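The small factory behind your next watch strap

When a wristwatch stops, most people think of the battery. When it looks old, the cause is more often the strap, the crown or the crystal, and these parts come from companies whose names are never printed on a dial. I spent part of August with one of them, Rullar, which makes buckles, crowns and steel bracelets for watch brands and for repair shops.

The firm was started by Frans Prins, who had before that sold second-hand lathes. He told me he did not love watches at the beginning. He liked that the parts were small and that a van could carry a month of work. His first customer, Van Rooij, ordered 300 buckles and sent back 247 of them. The pins were too soft. Prins kept the letter, and it hangs now beside the door of his office, a little yellow from the sun.

Today a buckle goes through 8 steps before it is packed, and polishing takes the longest.
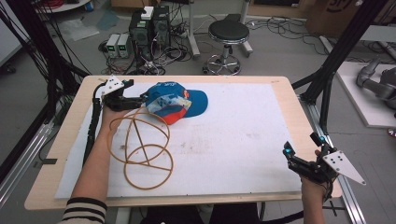

The price of a part is decided mostly in these hours of finishing. A crown can be turned by machine in less than a minute, but the small teeth on its side must be clean, or they will scratch the finger of the person who winds the watch. Cheap crowns skip this work. You can feel the difference with your eyes closed, and the repair shops feel it too, when customers come back with complaints.

Rullar sells wholesale under two names. Larkach is the line for brands, with its own drawings and long contracts. Jistetus is the line for repairers, sold in small bags, and it has grown faster. The reason is sizes. A brand wants one width of strap pin for many years, while a repairer wants every width that was ever made, and wants it tomorrow. Almost half of the shelves in the storeroom are for Jistetus, though it brings in much less money per bag.
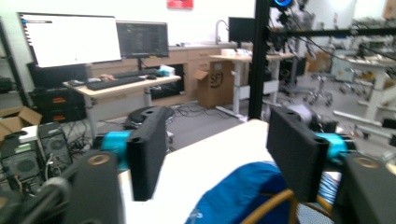 Hyun-seo Ahn finds the small bags too expensive all the same, and told me that a repairer who needs one pin should not have to buy ten. The quality is good, Ahn added, but the drawer at home is full of pins that will never be used.

Prins has heard this many times. He answers that counting single pins costs more than making them. On 29th December the new price list comes out, and it will have bags of three for the most common widths. The crowns stay as they are.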